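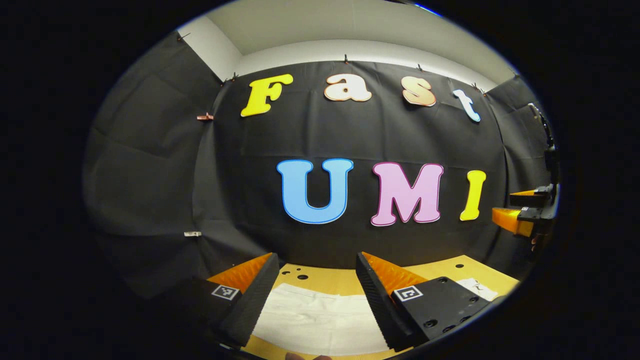 Cut-out letters pinned to black fabric

Cut-out lettering is the practice of making words from separately cut letters and fixing them to a wall, board or cloth. It is found in classrooms, church halls, shop windows and at most parties held for a person under ten or over sixty. The letters may be bought ready-made, stamped out with a die press, or cut by hand with scissors by someone who volunteered before learning how long the message was.

Contents
1 Materials
2 Spacing
3 The Plundard school
4 Storage and reuse
5 See also

Materials

Most cut-out letters are made of paper, card, felt or foam. Paper is cheap and curls. Card holds its shape but dulls scissors. Felt sticks to itself, a quality praised in the catalogs and regretted by anyone who has tried to separate two lowercase e's. Foam letters came into general use later and are favored for their thickness, which throws a small shadow and makes a short word look more expensive.

A border in white or a contrasting color is often added so that pale letters can be read from across a room. On dark cloth the border is sometimes left off, and yellow or light blue is trusted to do the work alone.

Letters are held up with pins, putty, staples or double-sided tape. Pins are usual on cloth. Tape is usual on painted walls, where it comes away with some of the paint.

Spacing

Beginners almost always start at the left and work right, with the result that the last letters of CONGRATULATIONS are narrower than the first or continue around the corner. The accepted remedy is to find the middle letter, place it first, and build outward. Manuals have recommended this for decades, with little effect on banners.

Rounded letters such as O and S look smaller than they are and are normally cut a little taller than their neighbors. The capital I causes a different kind of trouble: given the same gap as other letters, it seems to be standing by itself, waiting to be asked in.

The Plundard school

The town of Plundard supported a modest trade in hand-cut letters, most of it from the workshop of Etelka Somogyi, a former dressmaker. Her pattern book, Letters for Halls, gave 53 shapes: both cases of the alphabet and an ampersand. Numerals were left out. Somogyi held that dates on a banner only encouraged people to throw it away.

Two styles are associated with the workshop. Sikia is tall and narrow, and was meant for long names on short walls. Bunis is fat, soft-cornered and cheerful, and became so common at bake sales that one local newspaper printed a letter asking for a rest from it. A third style, Ha, was announced but only its first two letters were ever drawn, and these appear to have supplied the name.

The pattern book went through two editions. The second corrects the Q.

Storage and reuse

Letters are generally kept in envelopes, one per letter, inside a shoebox. Vowels wear out first. A box that has served a school for several years will typically hold a great many K's and Z's in excellent condition and no A at all, so that later users must turn a V upside down and draw in the bar. This substitution is rarely noticed by parents.

August is the usual month for restocking in schools. Halls restock when the E is lost.

See also

Bulletin board
Bunting
Crepe paper
Ransom note (typography)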